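Red dye bled onto white cotton sheets, is there any way back?
Laundry and Fabric Care
Asked 12 March 2020
Viewed 868 times

pollar_rd118
I washed a set of white cotton sheets with a red T-shirt that had gotten caught inside the fitted sheet. Warm wash, normal cycle. The fitted sheet came out pink all over and the flat sheet has darker pink patches along one side. Both pillowcases look fine. I have not put anything in the dryer. The sheets are in a tub of cold water right now.

The tag says 100% cotton, no chlorine bleach. I have oxygen bleach powder, regular Zostby detergent, white vinegar and baking soda. The store here also has a color run remover but the box says it can damage some fabrics. We have a top-loader, and the apartment laundry room only has front-loaders, if that makes any difference.

The shirt was 2 years old and I must have washed it dozens of times, so I'm also wondering why it would bleed now. What should I try first?

tostent_laundry
Good that you kept them out of the dryer. Heat makes loose dye harder to get out, so keep them damp until you are happy with the color.

Start with the oxygen bleach. The "no chlorine bleach" tag usually still allows it, but check for a triangle symbol with an X through it, which means no bleach of any kind.

Drain the tub and rinse the sheets in cold water until it runs clear. Fill it again with the warmest water the tag allows and dissolve the powder completely before the sheets go in. Use the amount on the package for soaking, which is more than the amount for a regular load. Push everything under so there are no air pockets. Fabric that floats above the water dries out and you can end up with a line.

Leave it overnight. I did 9 hours on a pillow protector once and that was enough, but your patches sound darker than mine were. If the water turns pink and the sheets are still pink, dump it and mix a new batch. The solution loses its strength after several hours, so leaving them in the old water for another day won't do much.

After that, wash them by themselves with your normal detergent and look at them in daylight while they are wet. Then look again after they air dry – wet cotton looks darker and it is easy to misjudge.

Skip the vinegar and baking soda. Mixed together they mostly cancel each other out, and neither one takes out dye. Don't add vinegar to the bleach soak either.

The type of machine doesn't matter for this. Use whichever one is free.

alvarado_st_2B
just dye them pink. thats what I did, took one packet and they look like I bought them that way. the run remover works too but it stinks so open a window

greyrinse
The first reply covers the soak. If two rounds of that leave you with pink, the color run remover is the next step. Those products are usually a reducing agent, which works differently from oxygen bleach and can shift dye that the other one leaves behind. Rinse all the oxygen bleach out first and never use the two together. It can also strip color from anything that is supposed to have color, so test it on an inside hem if your sheets have colored stitching or trim. Don't use it in a metal tub unless the box says that's okay.

On why an old shirt would bleed: the water may have been warmer than usual, or the shirt may have sat wet against the sheet for a long time. Being trapped in the fitted sheet would explain the patches on one side if the two sheets were twisted together. A different detergent can do it too. Some dyes keep giving up a little color for years, and in a mixed load of darks you would never see it.
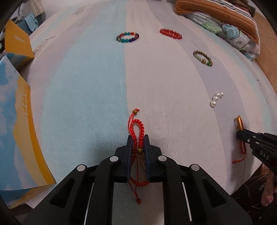
Red dye is worth testing for on anything you plan to wash, and the test takes a minute. Dampen a white cloth with warm water and a drop of detergent, press it on an inside seam and hold it there. If color comes off on the cloth, wash that item alone in cold water. I check small things as well as clothes. A red braided cord bracelet left in a pocket or wrapped up in a striped tablecloth can mark a load the same way a shirt can, and braids are slow to rinse out. For those I press the damp cloth on both sides and wash them by hand in the sink if there is any pink. Color catcher sheets help with light bleeding, but I wouldn't count on one with a red shirt in a white load.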